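FOR IMMEDIATE RELEASE

Wesside Shared Workshop opens its two-armed stitching build to the public this March

I've never written a press release before, so please bear with me. My name is Sachiko Iwasaki, I rent a bench at the Wesside Shared Workshop on Alemayehu Street, and for the past three winters a few of us have been building the controls for a pair of small instrument arms that can place a stitch. We call it Tromau. On the first Sunday in March we're putting the hand controllers, the wiring drawings and all of our code out for anyone to copy, and we're throwing the doors open at 1 p.m. so you can come and have a go yourself!

Tromau began on my kitchen table with a pair of old desk lamps, which I pulled apart for their hinges (they had lovely smooth hinges, and I still miss the lamps). The idea was a handle you could hold the way you hold a pencil, with an arm at the other end that followed you, only smaller. My first handle followed me all right, and it also followed the bus going past the window. I brought it down to Wesside hoping someone there would know about filtering, and Asuka Hamada did. She had the shakes out of it in an evening and she's been half the project ever since.

The current setup is two handles, two arms and a controller board we named Gorov, after a cat. Everything the arms do comes from somebody's hands on the handles. Gorov scales the movement down, so when I slide my hand 5 centimetres the tip goes one, and it keeps the two arms from arguing over the same bit of space.

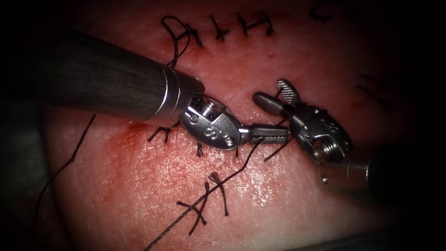 Thread is the hardest thing we've ever asked the build to deal with, and it took up most of last year. A rigid part stays where you left it, but a long braided suture has its own opinions, and it will loop up over a shaft the moment you look at the other hand. So much of the work is in the handover. One set of jaws stays nearly closed on the thread while the other comes in open, with that crosshatched grip on the inside of the jaw, and the tips have to get very close without knocking. Our early software let the closed jaws relax a hair whenever the other arm moved. You'd get all the way to the knot and feel nothing wrong at all, and then the thread would be gone. Asuka found the fault at 7 in the morning and phoned me about it, and I was thrilled, once I'd had a coffee.

The other big job was the cables. Each wrist is driven by fine line running over little pulleys, and if the tension is off on one side the wrist leans. We now have a tensioning jig made from a bicycle spoke key and a kitchen scale, and the drawings for it are in the package too. If you only ever build one piece of Tromau, I'd build that one - it's handy for all kinds of cable-driven things and it takes an afternoon. 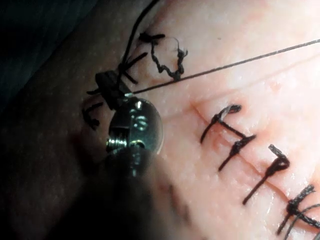
We've also rewritten the build notes from scratch. The old ones were a pile of messages between Asuka and me, full of things like "same as last time but the other colour," and they were no use to anyone else. The new set assumes you can solder and have access to a small lathe, or a friend with one. There's a section on setting up the Gorov board, one on handles for left-handed people (I'm left-handed, so that one got a lot of love), and a long one on faults we've had and how we chased them down.

I should be clear that Tromau is a workshop project for learning about fine control. It isn't a medical device and we have no plans to make it one.

"I'd love for somebody to take the handles apart and do them better," Asuka told me when I asked her for something to put in here. "The grip spring is still too stiff and I'm sick of looking at it."

The open afternoon is free. We've got room for 100 people through the door over the day, and turns on the handles go by sign-up sheet at the front bench. Kids are welcome with a grown-up. Please leave the dog at home, as the cable runs are at tail height. Parking's in the lane behind the building, and the bell on the side door works if you lean on it.

Contact: Sachiko Iwasaki, Wesside Shared Workshop, Alemayehu Street

Comments (4)

benchgrinder
Is the spoke key jig all right for thicker cable? I've got a camera slider that's been leaning for ages.

Sachiko Iwasaki
Should be, you'd just want a bigger hook on the scale end. Bring the slider along and we'll try it!

marg_in_the_lane
Tried the handles at the last members' night. My knot was awful but I've never concentrated so hard in my life. Put me down for another turn please.

tof
Will the notes go up the same day or do we have to come in for them? I'm a seven-hour drive away.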